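Merging two clinic record sets: notes from January

24 January 2019

The export from the old Pelell system finished on the second attempt. The first run stopped at a malformed date field and wrote no log entry, so I lost most of a morning finding it. The field held a birth date typed as free text. Pelell allowed that until version 3, and the clinic had been using it well before then.

I am moving two sets of patient records into a single Tavero database. One comes from the main clinic, the other from the Flestska branch, which kept its own numbering. Both sites assigned patient numbers starting from 1, so the numbers overlap and cannot be used as keys. I gave every record a new key and kept the old number in a separate column with a site code. Staff still search by the old number and will for years.

Matching

I matched first on full name, birth date and postal code. That left 729 pairs where two of the fields agreed and the third did not. Most were changes of address. A smaller group had the day and month swapped, which is easy to test for when the day is 12 or lower. The rest need a person to read them. A clerk gets through roughly 30 an hour, and I have asked for a second reader on any pair where the allergy lists differ.

I do not merge automatically on a near match. A duplicate record is a nuisance, but a wrong merge puts one patient's medication list in front of another patient's doctor, and Tavero has no clean way to split a record afterward. 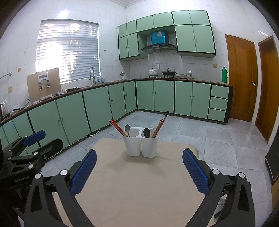

Units and codes

The lab results were worse than the names. Flestska stored glucose in mmol/L and the main clinic in mg/dL, and neither export had a unit column. I added one from the site code before loading anything. Weights had the same problem in a milder form - a few were entered in pounds at a site that used kilograms.

Diagnosis codes went through the Nakamura mapping table. It covers the common ones and returns blank for retired codes. I load those as text with a flag, so the original entry stays readable in the chart.

Still open: scanned letters, which sit outside both databases and are named by old patient number only. I will rename copies and leave the originals where they are until the clinic signs off.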